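### 3.2 Collecting demonstrations in the toy kitchen

All demonstrations for Saludo were given by remote control. The operator moves a small hand-held leader arm, and the follower copies it joint by joint. We had first planned to guide the arm by hand, but Jalen Okafor found that the operator's own fingers kept hiding the pot from the cameras — a real problem when the policy learns from those same views! Remote control fixed this at once, and it was a pleasure to use. New operators at Bostuditz were giving clean demonstrations by their second session. 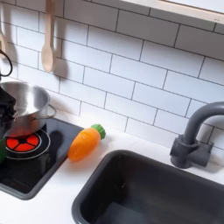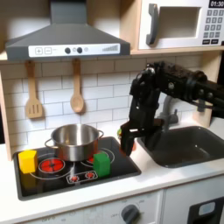 **Figure 4.** Work in the toy kitchen. First image: the gripper at the steel pot. Second image: the gripper over the counter between cooktop and sink.

We kept 375 demonstrations and held out 80 of them for testing. Each was trimmed at both ends to remove the pause before the operator starts to move. The most exciting result came from the slow demonstrations. Operators who took their time near a grasp gave us data that trained far better policies, even when we matched the total number of time steps. We return to this in Section 5, where the Mestex baseline is trained on the same split for 2000 steps.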